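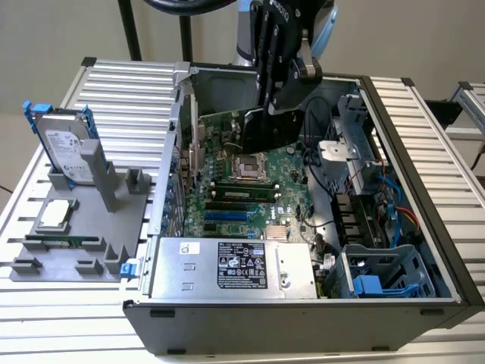 *Jurbridge*

Our budget request for the second desktop disassembly cell was filed on 16 October 2024. It covers one arm, one gripper and a printed parts tray, with 2000 dollars held back for spare fingers.

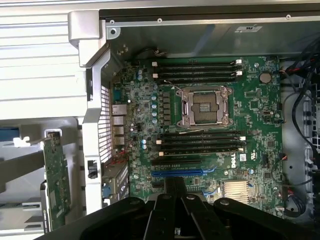

Sales at Bredness maintained that a wrist camera should be priced as standard equipment, and that leaving it as an option would only delay the order. I have moved it to the main list.

The tray has a place for the processor, the drive and the memory. Printing a replacement is budgeted at 143 dollars,
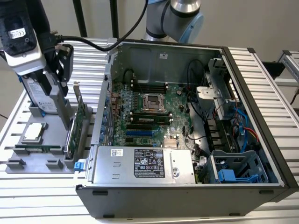

and a full set for both cells at almost 300. Table rails are quoted separately.

Delivery remains open. The September quote has lapsed, 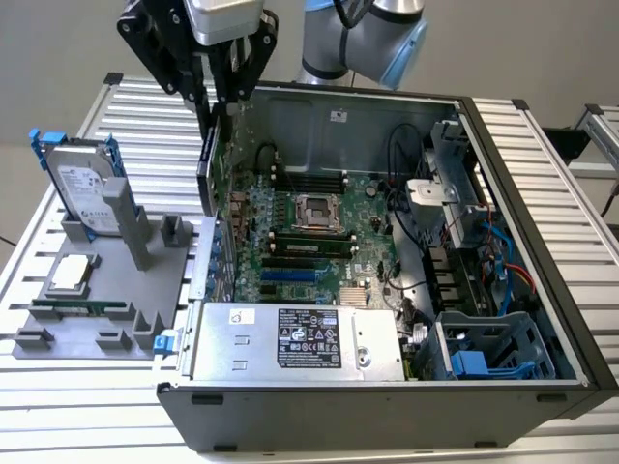 so a new one has been requested under reference 251.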